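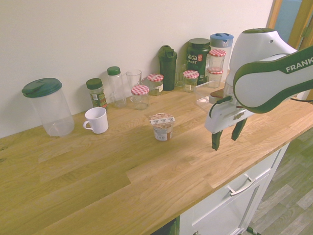

## Larik pick-and-place software: short review

I tested Larik from Galport on a Franka arm, at a kitchen counter. The license is for 2000 picks, and setup took me over two hours. The manual is clear, but the menus are slow.
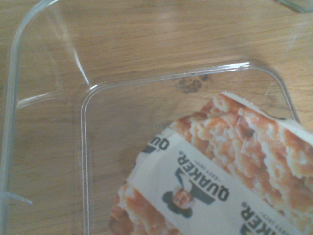 ## Clear plastic

I was most worried about transparent containers. The printed Quaker wrapper is easy to select in the wrist view. For the box under it, I had to adjust the outline by hand.

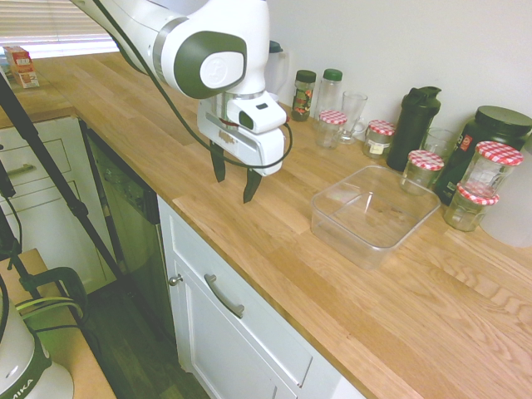
*Gripper above the counter, with the clear container beside it.*

My score is 9 out of 13 on our lab sheet.

Ecaterina Căpraru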